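About Us

Ronby - equipment planning for small labs and the people who have to pay for them.

We help labs, colleges and small clinics figure out what automation to buy, when to buy it and what it will really cost. Arms, grippers, racks, mats, the lot. We don't sell any of it.
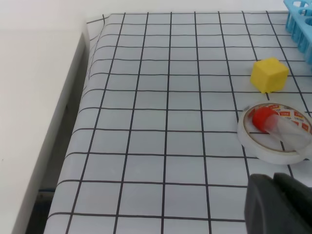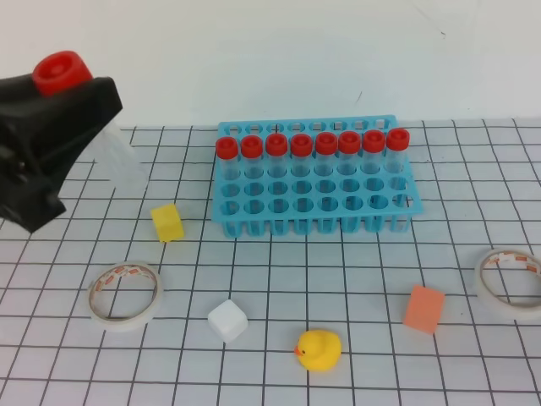

Tube handling on the grid mat, Ronby bench room.

Who we are

Started by Rajeshwari Poduval and Wagner Miranda, who used to sit on opposite sides of the same purchase orders. She wrote the requests, he sent them back. Now 11 of us. Two rooms, one long bench, too many power strips.

Rajeshwari - budgets, grant wording, anything with a spreadsheet
Wagner - vendor quotes, service contracts, reading the small print
Miroslava Fedoruk - bench trials, grippers, capped tubes
Wahyudi Chong - site visits, floor plans, power and air
Inês Magalhães - scheduling. Write to her first, she knows where everyone is.

What we do

Mostly we get called when there's money that has to be spent by June and no list. Fine. We can work with that, but call in April if you can.

First a visit. We measure benches, look at outlets, ask who is going to run the thing on a Tuesday when the one trained person is out. Then a bench trial with the kind of tubes and racks you already own, or as close as we can get. Then the budget, on 2 pages. Arm, gripper, spare fingers, mounting, training hours, service from year two on. The service line is the one people leave out and it is the one that hurts.

We also do replacement plans. If you have an arm that's getting old, we'll put a year next to it and a number next to the year, so your finance office isnt hearing it for the first time when it quits.

Sometimes the answer is don't buy yet. A second rack and a better bench layout got Hämäläinen through another year, and they came back to us for the arm when they had the volume for it. Olance went the other way - two small arms, bought one budget year apart, same gripper on both so the spares are shared.

What it costs

Flat fee for the visit and the budget. Bench trial is extra, quoted up front. No commission from vendors, never has been. Schools get a lower rate, ask.

So far: 132 equipment plans written, 13 of them for schools.

Visiting

Bench room is upstairs in the Sano building, side door, buzzer sticks so press hard. Trials run mornings, from 9:30. Bring your own tubes if they're an odd size, plus the caps. Parking behind the building is shared so get here a bit early.

Price sheet is being redone, the new one will be up soon. Untill then email Inês and she'll send the current one.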